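Wednesday, November. Stornasitz bench, hand-held gripper collection. Project Visser, entry by the bench group.

Purpose of the session: to determine whether pad condition on the hand-held grippers affects the pose labels produced by the Hunico tracker. The method requires each demonstration to begin and end with the gripper open over bare tabletop. These open segments serve as the zero reference for finger width, and any offset found there is carried through the whole demonstration.

Work began at 9:30. Ten demonstrations were planned with two grippers in use over the same surface.

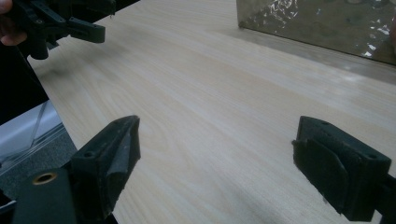

Vol. 3, p. 7

Open reference at the near gripper, with the other gripper held over the board at upper left. The clear box stays at the far side and is not to be moved between demonstrations. The right pad wraps over the end of the finger and its edge has begun to fray. The width estimate is taken from the finger blocks, so a soft pad edge should not enter into it. This is to be confirmed against the Brada fit before the next session.

Nine demonstrations were accepted. One was rejected because the closing reference segment was too short for the fit. The rejected file has been kept and marked.

Result so far: the tracker holds its position well over the plain wood grain when a box is in view. With only grain in view, the estimate drifts along the direction of the grain. Seven of the accepted files show this drift to some degree. The correction applied at the closing reference removes the offset at the end point but does not repair the middle of the path.
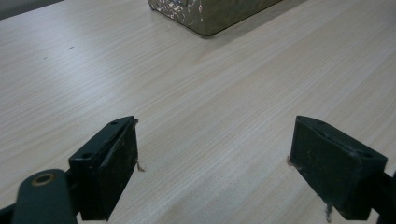
Fingers open over bare tabletop, patterned box at the back. Note tan fibers on both pads.

Pads are to be inspected for fibers and dust before each reference segment, and the check entered in the log. Loose strands that reach into the gap may be read as part of the finger outline. Whether they change the width value has not been established.

Open items: rerun the Brada fit with the pad region masked; repeat three demonstrations with clean pads; compare drift with the patterned box nearer to the gripper.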